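Samarakoon Tabletops - README

9/2/21
By Dilani Jayasinghe

This site uses cookies to remember your settings. Accept / Manage

Samarakoon Tabletops is a set of close views of wooden work surfaces: tables, benches, shelves and counter boards. It was put together for people who sort, match or refinish wood and want to compare grain and color across many boards. Version 3 holds 2673 images of 193 surfaces.

Surfaces came from two places, the Ralten workshop and the Virnia reading rooms. Each one has a folder with its images and a plain text file called notes.txt. The notes give the room, the finish if the owner knew it, and any repairs. Species is left blank unless there was paperwork for it.

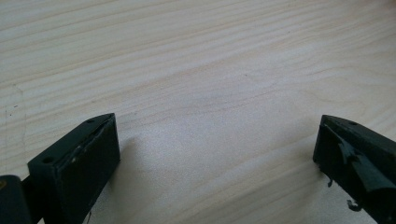

Data Notes, Issue 3, p. 14

Pale boards make up the largest group. The one shown is cream to beige, with thin tan and light brown grain that curves gently and spreads into broader bands in places. It is tagged "pale", "wavy" and "specks", the last for a few tiny dark marks near the left side. A faint line down the far left has the tag "seam?" - the question mark stays until somebody checks the board itself.

Tags were written by Obaidul Amarasinghe and read over by a second person. Color tags are the weakest part. Light washes out the tone on smooth boards, and the same plank can look like two different ones. Use them for rough sorting only.

Changes since the August release:

- over 900 images retagged for grain direction
- duplicate folders from Virnia merged
- "knot" and "speck" are now separate tags

Known gaps: very few dark boards, no outdoor furniture, and no end grain. The Solo folder has a single bench in it and can be skipped for most work.

To report a wrong tag, send the folder name and the file number. Corrections go into the next version.

Contact | © 2021 Samarakoon Tabletops | Back to top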